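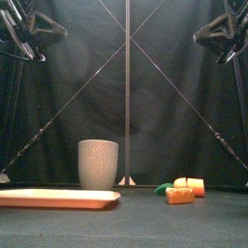

Last updated: January

Review of the Peixoto cable brace set, with the Helier black curtain

I have used the Peixoto set for six weeks now, and I think this is enough time to write something useful. I bought it for 29 euros from the small shop Zarnura, which also sold me the curtain. Both things I paid for myself.

First, what the set does. It holds one thin upright pole at the back of a table. The pole stands on a small foot, and the rest of the work is done by the cables. Two short ones go from above to the upper part of the pole, and from the same junction two long ones go down, one to each side, so you get a large X behind the table. On each long cable there is a turnbuckle for the tension.

The assembly took me the whole Saturday morning, but this was my own fault. I fixed the long cables first and made them tight, and then the short cables pulled the pole away from vertical and I had to begin again. The correct way is to hang everything loose, check the pole with a level, and only then turn the turnbuckles, a little on the left, a little on the right. The second time I needed 20 minutes. The instruction sheet has drawings but no order of steps, and I consider this the biggest mistake of the product.

The turnbuckles are the best part. They are small, they turn smoothly, and you can make a very fine correction with two fingers. Before this I had the Drarell set, where you must pull the cable by hand and close a screw over it at the same moment. With the Drarell I never got both sides equal. Here both sides became equal without any fight. In the first week I had to tighten again, I suppose the cable stretched a little, and since then I did not touch it.

The foot I like less. It is pale pink, with fins like two little triangles, and next to black cloth it catches the eye immediately. I wrote to the shop to ask if it exists in black. Veronica Pană answered me the same evening, very politely, that it exists only in this color, but I can paint it if I sand it first. I did not paint it yet. As for its function I have no complaint, the pole stands well on it.

Now the curtain. The Helier is a simple black fabric. It has no shine in daylight, but under a strong lamp you will see some grayish patches where the light falls on it, so please do not expect a perfect deep black like in the shop pictures. I ironed mine on the reverse side and it still keeps soft folds. For me the folds are fine. If you want a completely flat background, you should buy a wider piece and stretch it, or choose a heavier material. Dust is also a question. Every white thread can be seen, and I keep a lint roller in the drawer.

One thing to know before you order: the cables stay visible in front of the black. They are thin, but you notice the lines at once. I wanted a stable pole more than a clean background, so I accepted it. Somebody who makes product photos will perhaps be disappointed.

Also measure your table and the place above it, because the short cables need something solid at the top to hold them. I had to buy 2 extra hooks, they are not in the box.

Would I buy the brace set again? Yes, for this price. The curtain, maybe, if the heavier one is not on sale. If I paint the foot I will add here how the paint holds.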